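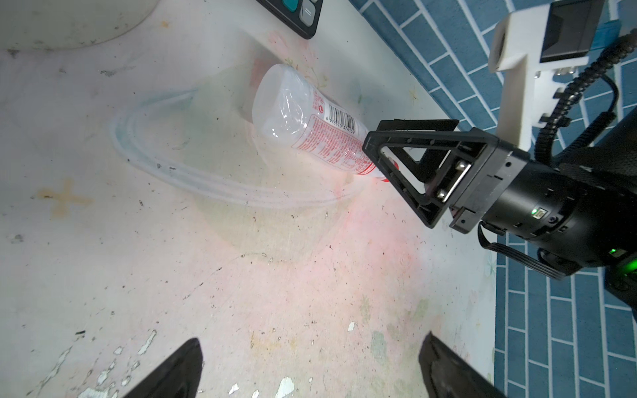
Fig. 1 – Clear bottle with red-and-white label, walls creased (item 3)

Tamar Bottle Clearance – minutes of the January meeting
Held in the small meeting room, Zidel building, 10.00
In the chair: Fermín Quezada
Also present: stores, cleaning, waste contracts, floor supervision
Apologies: purchasing

1. Minutes of the previous meeting
Agreed with one correction. Under item 4, "bin bags" should read "bin liners, tinted". The action on shelf labels was closed.

2. Quantities
Stores reported 3475 empty bottles sent out under the Nustano contract in the last quarter. Of these, 90 were returned as unsuitable. The reasons given on the return sheet were liquid left inside (most of the total) and mixed material in the same bag. Waste contracts asked for the two reasons to be recorded separately from now on. Agreed.

3. Labels and caps
Nustano accepts bottles with the label on, provided the barcode has not been torn through. Caps may stay on if the bottle is empty. Cleaning asked whether a bottle with slightly collapsed walls, as in Fig. 1, should go in a separate bag. The contract makes no distinction, and it was agreed that creased bottles go in with the rest. Bottles are not to be flattened fully, as the label can no longer be read at the sorting end.
The note on the wall of the sorting area still says that all labels must be removed. It is out of date and will be replaced.

4. Clearing the tiled area
The layout with the blue tile pattern and the floral floor covering was discussed with reference to Fig. 2.
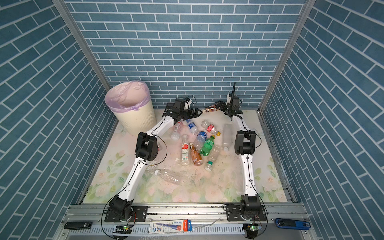

Fig. 2 – Bottles on the floral floor covering; lined bin in the back left corner

4.1 Bin position. The bin stays in the back left corner. A position nearer the front was considered and rejected – the front has to stay clear for wiping down.
4.2 Liner. The rim of the liner is to be folded over the top edge of the bin, as shown. Floor supervision noted that liners fitted without a fold have slipped down under load on two occasions. The current roll is to be used up before a heavier grade is ordered.
4.3 Bottles with contents. The bottle against the back wall holds an amber-brown liquid. Under the present rule, a bottle with liquid in it is put to one side, emptied at the sink, and only then binned. Cleaning asked for the rule to cover small amounts as well. Agreed, no lower limit.
4.4 Water on the floor covering. Spilled water is visible across the centre and towards the front, with small dark specks in it. The covering is to be wiped before the area is handed over, and the specks lifted with a damp cloth first so that they are not dragged across the print. Cleaning to supply cloths.
4.5 Order of work. Emptied bottles first, bottles with contents second, floor covering last.

5. Purchasing
Request for 600 liners approved. Request for a second bin deferred until prices are in. One supplier quoted for a bin without a ribbed body; stores to ask whether the same liner fits.

6. Any other business
The key to cupboard 17 is missing. A spare is held at the front desk and must be signed for.

Actions
Stores – record returns under two headings; check liner fit
Cleaning – cloths; revised wording on bottles with contents
F. Quezada – new wall note on labels and caps
Waste contracts – send the agreed changes to Nustano

Meeting closed 10.50. Next meeting in the same room, start time unchanged.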